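Holus 19 Breakaway Bottle Set (Prop Grade)
Item 2074

Print this page | E-mail to a colleague | 5 shares | 2 comments

The Holus 19 is a set of breakaway bottles for film, television and stage work. The bottles are cast in a brittle resin that snaps under a light blow. They are sold unlabeled, so the art department can apply its own artwork.

Each carton holds 19 bottles in green, brown or clear. Colors cannot be mixed within a carton. Necks are open and will take a standard cork, but the bottles should not be filled until right before the take. Use cold liquids only.
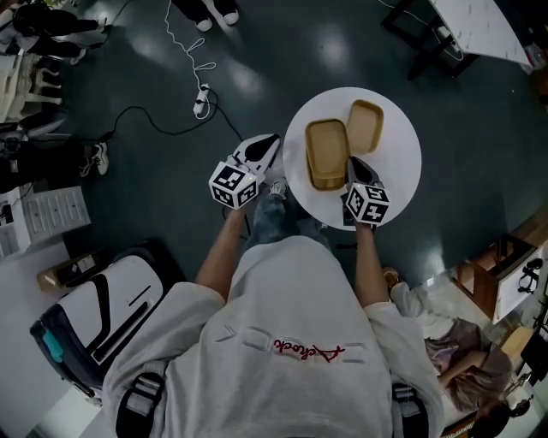

At the round table, a gripper in each hand.

Handling on set

Keep the carton closed until the bottles are needed. Lift each one by the base with two hands. The neck is the weakest part and will come off if you pick it up that way. Performers should rehearse with the matching Holus rubber bottle, sold separately, and switch to the breakaway for the take.

Fragments are lighter than glass but still have edges. Eye protection is required for crew within 5 feet of the break. Do not aim at the face. Sweep the floor between takes and bag the pieces with ordinary trash.

Storage

Store upright below 75 degrees, out of direct sun. Bottles left in a hot truck will soften and lean. Shelf life is 2 years from the month stamped on the carton. Stock shipping now is stamped March.

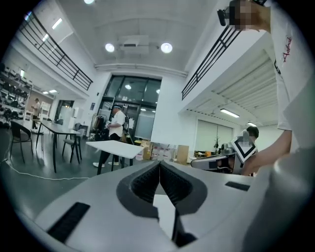
Ordering and returns

Rellitz ships to production offices and rental houses. Orders placed before 2 p.m. leave the same day. Breakage in transit must be reported with the carton still on hand. Opened cartons cannot be returned.

For custom molds, ask for Abenezer Dinsa in the casting shop. Quotes for the Enard plate and Malabanan window pane lines go through Ülle Ķēniņš.

Contact | Shipping | Terms | © Rellitz Prop Supply | Back to top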